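4.3 Setting Up a Storage Unit in Jellent Before Move Day

Complete these steps for each household before assigning a crew. A job cannot be released until its storage unit is confirmed.

1. Open the job and select Storage, then Add Unit.
2. Enter the unit number from the Hornwood warehouse list (for example, 774).
3. Set the access window. The default is 2 hours.
4. Enter the weight limit for stacked cartons. Standard racks are rated at 300 lb per shelf.

Note: Unit numbers cannot be edited after the job is released. Cancel the unit and add it again.

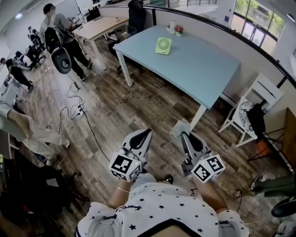 Fig. 71. Light blue table with white legs.

5. Assign each furniture item to the unit. Enter tables with legs attached as one item. If the legs are removed, enter the top and the leg bundle separately.
6. Select Print Labels and attach one label to each item.

Caution: Do not apply labels to finished surfaces. Use the underside or the outer wrap.

7. Select Confirm. The job status changes to Ready.

For changes to rack ratings, see section 4.5.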